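Luvitz cell

The Luvitz cell is a simulated kitchen workstation used to set up and check pick-and-place routines for a single robotic arm. It is maintained by Girach, a small automation firm, and is distributed with a setup manual and a set of stock room layouts. Its supporters describe it as a cheap way to prepare an arm for work in homes and canteens. Its record outside the simulator is thin, and several of the claims made for it rest on the maker's own tests.

Background

The cell began as an in-house tool at Girach for checking reach before a real arm was bolted down. A later version added fitted cupboards, shelves and packaged groceries, and was offered to outside users under the Luvitz name. The manual calls it "a full rehearsal of the working day". That is generous. The cell rehearses reaching, gripping and putting down, and leaves out most of what fills a working day in a kitchen, such as wet hands, sticky jars and other people.

Setting up

Setup starts with the base. The user enters where the arm stands in relation to the counter and the height of the worktop, which the stock layout gives as 880 millimetres. An error here is carried into every later step, and the software gives no warning of it. Owusu, a test workshop that has used the cell for training, tells its users to measure the worktop twice and to ignore the default.

The joints are then zeroed one at a time, beginning at the base. The manual allows this to be done with a single command, but the command reads stored values and does not check them against the model. Users who have swapped one arm model for another have ended up with a wrist that was turned slightly to one side and a gripper that closed on air.

Shelf reaches are set last. The arm is brought up to an item at a slow speed, stopped short, and the gap between gripper and item is read off and corrected. Packaged goods on a wall shelf are the usual targets, and cans are preferred for the first attempts, being rigid and the same shape all the way round. Items at the end of a shelf make a harder test than those in the middle, as the arm has to bend further and its wrist may come close to the wall.

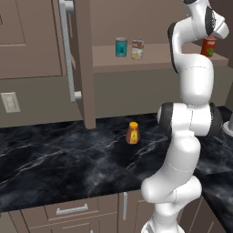 Upkeep

A simulated arm does not wear out, and Girach makes much of this. Its settings drift all the same. Each update to the physics software changes how contact is worked out, and grip forces that held a can under one version may drop it under the next. The manual advises a full check after every 1000 cycles. Owusu checks after every update instead and regards the cycle count as a habit borrowed from real machinery, where it has a purpose.

The check consists of returning the arm to its zero position, comparing the joint readings with the saved ones, and repeating one shelf reach and one counter reach. Saved readings should be kept outside the cell's own folder. Reinstalling the software wipes that folder, a fault reported against two versions and described by the maker as intended behaviour.

Common faults and repairs

The most frequent fault is an item that trembles or slides when touched. The cause is usually an item placed a little way inside the shelf, so that the software keeps pushing it out. Raising it slightly and letting it settle cures this in most layouts.

A second fault is the arm passing through a cupboard door or handle. Doors in the stock layouts are solid, but their handles were left without contact shapes in early versions, and layouts copied from those versions still have the gap. The repair is to add the missing shapes by hand. It is dull work - one handle at a time - and there is no tool for it.

Joint limits can also be set wrongly. An arm that stops short of a shelf for no clear reason has often kept the limits of the model it replaced.

Criticism

The main complaint concerns how far a good result in the cell can be trusted. Girach reports 2000 shelf reaches without a dropped item, all made in one layout with the same few groceries. It has not published the failed reaches made while the settings were being tuned, or said how many there were.

Kamurov, a maker of canteen equipment, carried settings from the cell to a real arm and made 115 reaches before giving up the trial. It found that the positions carried over fairly well and the grip forces hardly at all. Girach replied that the real shelf had not been level. Kamurov's answer was that shelves often are not, and that a setup method which needs a level one should say so in the manual. The current edition of the manual does not mention it.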